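# Chapter 3: Showing the Robot What You Mean

Try writing down every move you make when you shift a pan of beans across a table. How hard do you squeeze? When do you start to tilt? Most people give up after a few lines, yet their hands do it without a pause! This chapter lets the hands do the talking. We pick up a gripper, carry out the task ourselves, and record the view from the tool as we go.

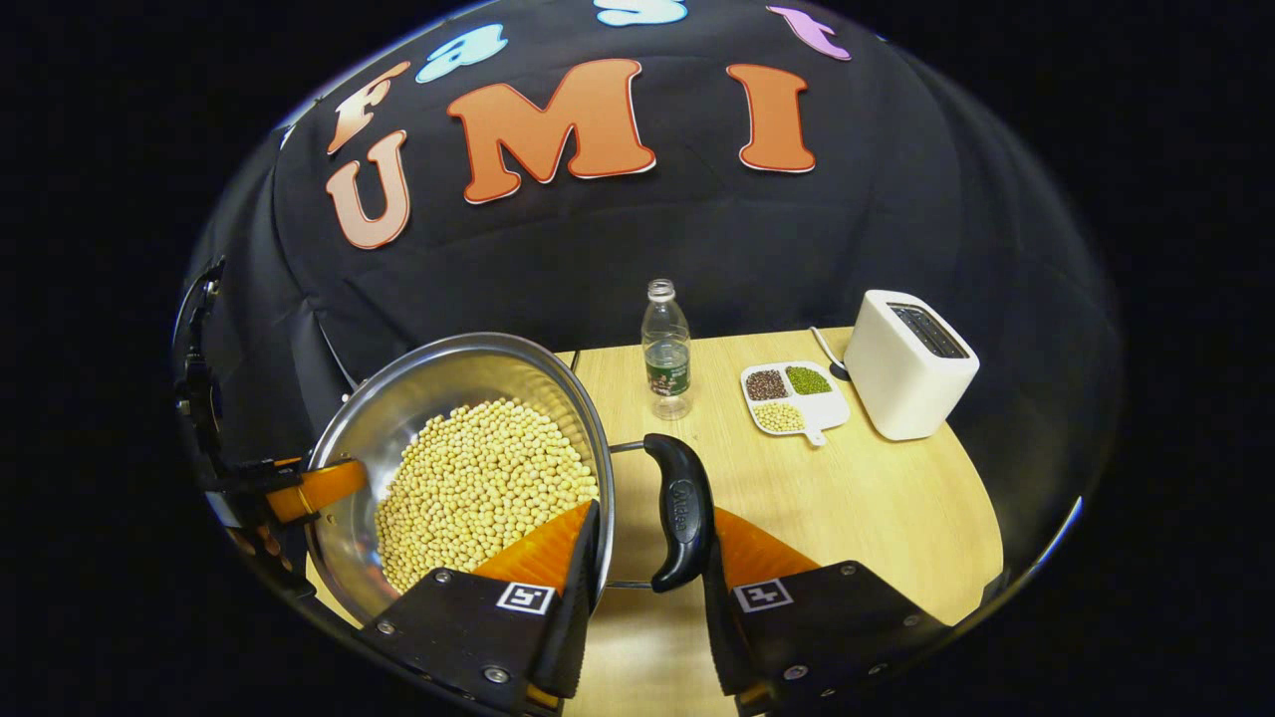
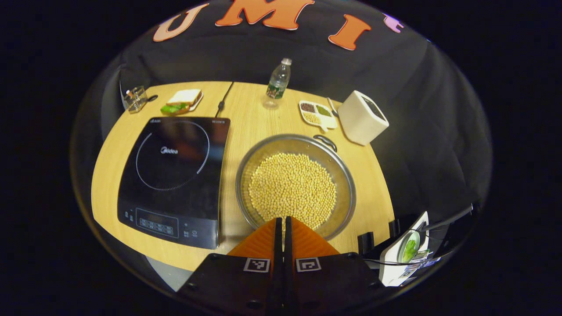 **Figure 3.2** Soybeans in a steel pan (first view) and a steel pot (second view), seen from the hand-held gripper.

Sólveig Lund's course at Vikano built a whole unit on kitchen tasks like these, and her students gathered 498 demonstrations in June. We will use that set, which we call Flarnotton, all the way through Chapter 5. Section 3.1 covers grip and wrist speed. Section 3.2 turns to remote control, where you steer the arm from a distance and lose the feel of the load.

Before reading on, move a cup of dry beans with kitchen tongs and notice where you slow down.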